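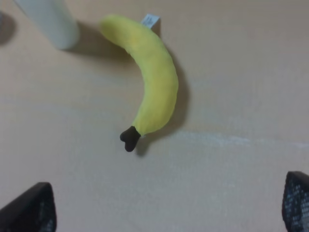
Matte laminate going cloudy after daily cleaning
Surfaces and Finishes > Horizontal laminate
Started November 7, 2025

kerfline
I look after the tables in a shared play and craft room at Helgate. The tops are Tirley matte laminate in a pale beige, fitted in March. They get wiped down with a quat disinfectant after every session, then left to air dry. Under a low lamp there is now a gray haze over most of the field, worst where people sit. It does not feel rough. Plain water clears it while the surface is wet and it comes back as it dries.

Total wipe cycles to date: 424, from the cleaning log. Dilution is per the label. Before I start on solvents, is this residue or is the overlay worn?

subfloor_9
Residue. Quats leave a film, and a matte finish holds it in the low spots of the texture. If the overlay were worn you would see the decor print going patchy, and it would be worst at the front edge where sleeves rub.

Rinse with warm water and a drop of dish soap, rinse again with clean water, dry with a microfiber cloth. Do one test square first and leave the rest alone so you have something to compare it with.

plyandpaste
Disagree that it has to be residue. Haze that vanishes when wet and returns when dry is also how fine scratching behaves. Water fills the scratches and evens out the reflection. The wet test does not separate the two causes.

What are you wiping with? Paper towel on a matte top will burnish it over a few hundred passes. Burnishing shows up as shiny tracks in the direction of the wipe.

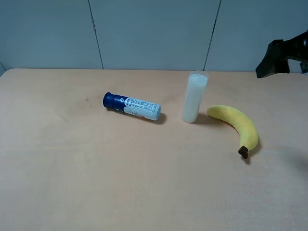

kerfline
Blue paper roll, the cheap kind. No tracks that I can find, but I have only looked with the lamp from one side. I will turn it 90 degrees and check again.

Hard water here too, if that matters.

subfloor_9
It matters. Air drying hard water on top of quat film gives you a layer of both. Soap alone may not shift the mineral part. Use white vinegar at 50 percent in water, leave it on for 2 minutes, rinse well. Keep it off the seams and away from any exposed core.

gluepot
Please do not put acid on a laminate top until you have read the care sheet. Esen matte is fine with it. I have seen a Tseng top come up blotchy after a strong descaler, and the supplier refused the claim. I don't know how Tirley behaves.

subfloor_9
Diluted vinegar is a long way from descaler. But yes, check the sheet.

plyandpaste
And do not try a melamine sponge. It is an abrasive. It will take off the film and a bit of the finish with it, and the cleaned patch will be glossier than its surroundings for good.

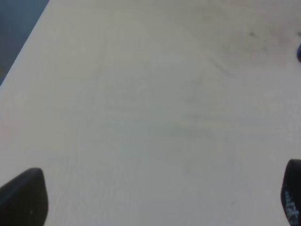 kerfline
Sheet says mild acids are acceptable if rinsed off at once. It also says no paper towels, so plyandpaste gets that one.

Results on three test squares:
Soap and rinse: most of the haze gone, slight gray left.
Soap, then diluted vinegar, then rinse: clear under the lamp from both directions.
Dry microfiber only: no change.

I also borrowed a gloss meter. Untreated area averaged nearly 2 units above the cleaned one at 60 degrees. That surprised me, I expected the haze to read lower.

subfloor_9
Film bridges the texture and smooths it, so gloss goes up on a matte surface. Consistent with residue.

plyandpaste
Consistent with burnishing as well, except that burnishing would not wash off. Fine, I accept residue on that top. I would still get rid of the paper.

gluepot
How many tops do you have to do?

kerfline
All of them, 103 square feet in total. Plan is soap and vinegar once, then a clean water rinse after each disinfectant pass, once the label contact time is up. Microfiber only from now on. I will take meter readings again after a month of that and post them.

plyandpaste
Mark the spots you measure, or measure from a fixed corner. Otherwise you are comparing different parts of the table.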